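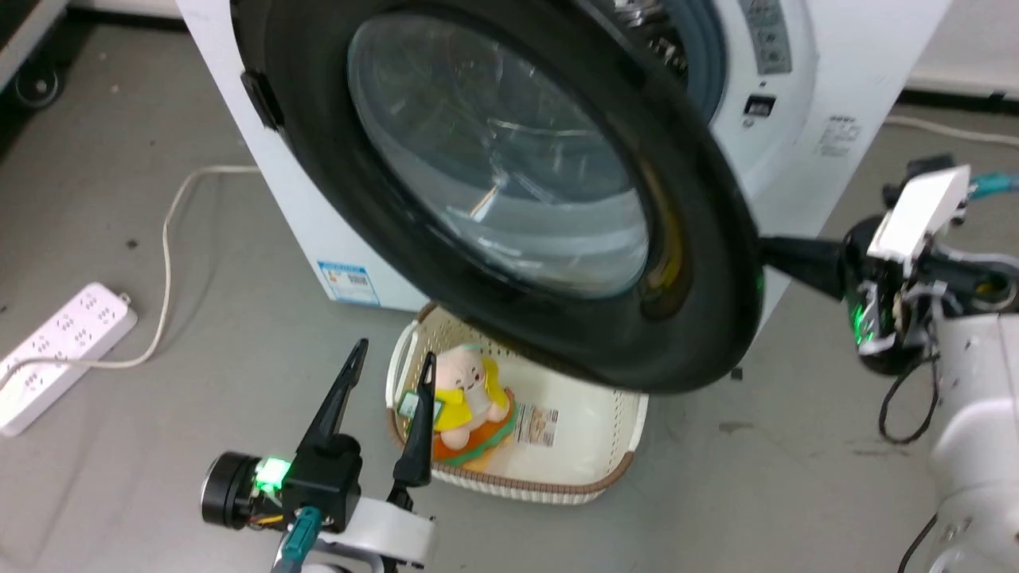 Setting up a two-arm laundry cell takes longer than you'd think, and most of that time goes into one thing: the washer door. I've been building and fixing these cells at Vakdale for long enough to have opinions, and my strongest one is that the arm on the door deserves more of your attention than the arm on the basket. With the right gripper leaning on the black ring like that and the left one down at the plush toy, everybody's eye goes to the toy. Mine goes to the finger on the ring. If that contact point creeps, the door swings back, and then the other arm is reaching through a space that isn't there anymore.

So today we're putting out our setup and care guide for the Pleleo laundry cell, free to anybody who runs one, and they asked me to write the announcement because I wrote most of the guide. My name is Nuria Goicoechea and I look after the cells on our shop floor. (The marketing folks offered to clean this up. I said no thanks!)

The guide runs to 96 pages, which sounds like a lot, but a good chunk of it is tables you'll only open when something's wrong. The part I'd like people to read first is the morning routine. Bring both arms to their rest pose, check the status lights on the wrists, and run your fingers down every cable from the wrist to the first clamp. I mean really feel it. A cable that's been rubbing goes slick and a little flat on one side long before you can see anything, and I've swapped out plenty of wrist cables that looked brand new in a photo.

After that comes the door. We teach the push point with the door already wide open, then back the arm off and come in again slowly until the fingertip just touches. Save it there, add a small press, and test it ten times before you let the second arm move at all. Do it again any time somebody bumps the washer. Washers walk - even a good one will shift on a concrete floor after a heavy spin - and the cell has no idea it happened.

There's a whole chapter on fingertips, too. Elie Bitar, who does our repairs, pulled the service records for our own cells and went through 1549 door openings. The early slips nearly all came from worn finger pads, and hardly any from bad teaching. "I used to retrain the arm first and look at the pads second," Elie told me. "I've switched the order, and I go home earlier." We now look at the pads every 70 openings and change them at 1000, worn or not. They're cheap. Just change them.

The other big chapter is about the basket. Use a soft toy or something similar for your practice picks before you go near real clothes, put the basket in the same spot every time, and keep the gripper open until it's well down past the rim. Socks are their own problem and I've given them four pages.

What you won't find is much about the software. Britell makes the controller and has its own manual, and I didn't want to copy out menus that'll change on us by next spring. I did put in the three settings I touch on every install, with the values we use and what the arm does when they're off.

We tried the draft with the crew at our Ackah site in April and they sent it back covered in notes, a lot of them rude and nearly all of them right. The section on re-seating a wrist connector is basically theirs now.

The guide is ready today, 2 August 2020. If you have a Pleleo cell, ask your service contact for a copy, or write to the Vakdale press desk and they'll send one over. If you find a mistake, send it to me - I'm already keeping a list for the second edition.

Print this page | E-mail this page

We use cookies to remember your settings. By staying on this site you agree to our use of cookies.

Contact | Copyright 2020 Vakdale. All rights reserved. | Back to top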